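**Evaluation diary, two-arm bench system (Pidirow), May**

Second entry this week. The morning was given over to the supplier's trial period, which has 10 working days left to run, and I record here what will need to go into the written assessment. Mr. Sampaio attended from half past nine and left shortly after two.

The unit remains in its enclosure with the blue leaf-pattern panels. Larkesa have asked that all comments be made against the unit as installed.

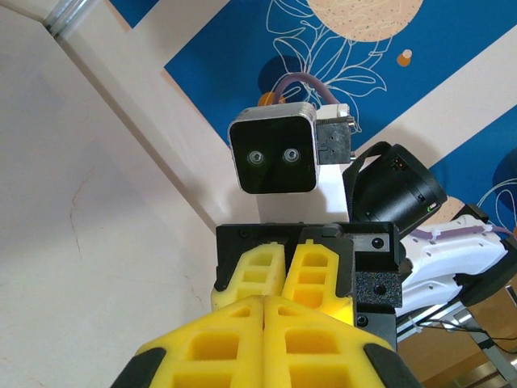
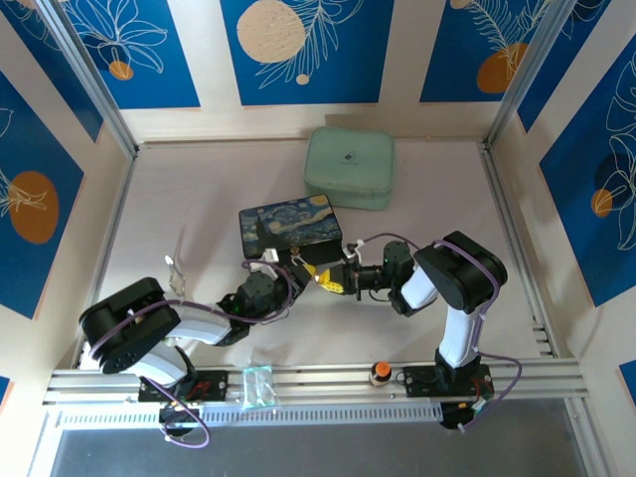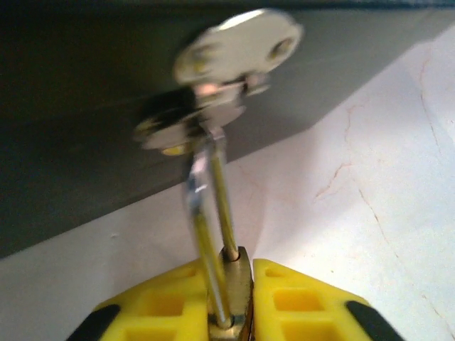

The first matter discussed was the service agreement. Pidirow is offered by Larkesa under two plans, and the difference between them is poorly set out in the brochure. The standard plan covers parts and remote advice. The extended plan adds an on-site visit within five business days and one replacement set of fingers per year. Horácio Sampaio is of the opinion that the extended plan is the only reasonable choice for a teaching institution, and he may well be right, but I have asked for the wording on "ordinary wear" to be clarified before any recommendation goes to Ashworth. The finger pads are consumable parts. Whether a pad worn through by metal objects counts as ordinary wear is exactly the sort of question that becomes unpleasant in the second year.

On small hardware, my own view is more favourable than it was at the first entry. Locks and keys were put on the list at my request, as the demonstration set supplied by Larkesa consists almost entirely of soft or regular items and tells a buyer very little. Mr. Sampaio considers the padlock too severe a test at this price. I do not agree. Our technicians handle fittings of that size every day, and a system that is comfortable only with foam blocks would be of limited use to them. The item stays on the list, and the score for it will be reported separately so that the reader may give it whatever weight seems proper.

The documentation is uneven. The installation chapter is clear and the safety chapter is better than most I have read. The chapter on calibration refers throughout to a menu that was evidently renamed in a later release, and I lost the better part of an hour to it before telephoning the supplier. The person who answered was courteous and knew the answer at once. I have noted the page and sent it on — the third correction submitted so far.

Noise was also raised. The adjoining office has made no complaint, but the door has been kept closed during all sessions, and the assessment should say so. I shall ask for one session with the door open before the trial concludes.

A comparison with the Ramum system was requested by Ashworth and will have to be made on paper only. Ramum declined to lend a unit, and their quotation arrived without a delivery date. Their printed manual runs to 568 pages, against 62 for Pidirow. I would not care to say which of those figures is the more worrying. On cost the two are close enough that the decision will rest on support, floor space and training.

As to training, Larkesa include a single day for up to five staff. Our department has more than that who would need it, and the supplier has been asked in writing to price a second day. Mr. Sampaio suggested that those who attend the first could instruct the remainder. I have seen that arrangement tried with the labelling equipment and was not persuaded by the outcome.

Outstanding at the close of the day:

- wording on wear and consumables, from Larkesa
- price of a second training day, from Larkesa
- delivery date, from Ramum
- open-door noise session, to be booked
- draft of section two, mine, overdue

The power was turned off at the wall at twenty past four and the log signed. Mr. Sampaio will not be available for the next session. I shall carry on with the list in its present order and send him the score sheets afterward.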